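Speaker notes – Guest Room Standards, Andley property briefing
Presenter: Maham Dhanial
Aug 28, 2019

Opening. Thank the Lodhi team for hosting. State the purpose: a common order of work for floor litter and waste in occupied rooms. The January review covered 433 rooms, and loose litter was the most frequent remark.

Point 1. Litter is collected before any vacuuming. Paper goes directly into the lined bin, and the liner is folded over the rim so that it stays in place.
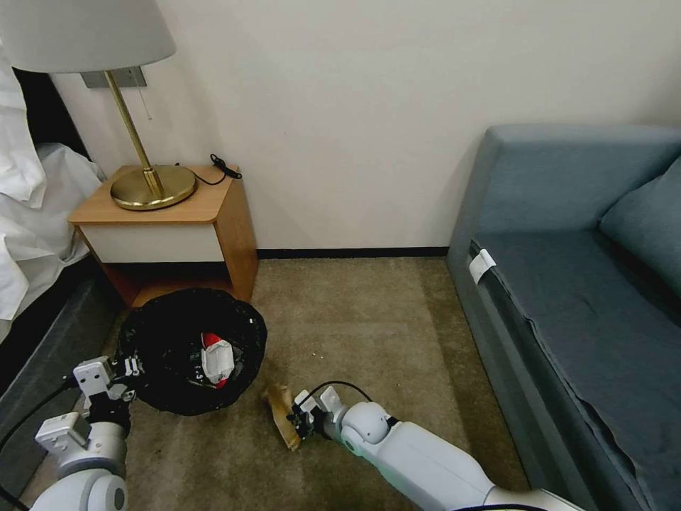 Vacuuming a carpet with paper still on it costs time and damages the brush. Attendants check beside the nightstand and along the bed base first, then work toward the door.

Point 2. Guest belongings are not waste. Clothing and toys left on a sofa remain where the guest placed them – attendants do not fold or move them without a request.

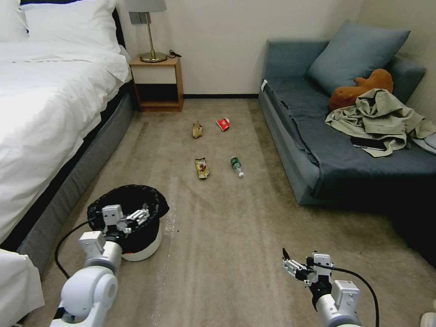

Any item whose status is unclear is set on the desk and reported to the floor supervisor. Refer to section 8 of the handbook.

Pause for questions. Atif Mengal will then present the linen schedule.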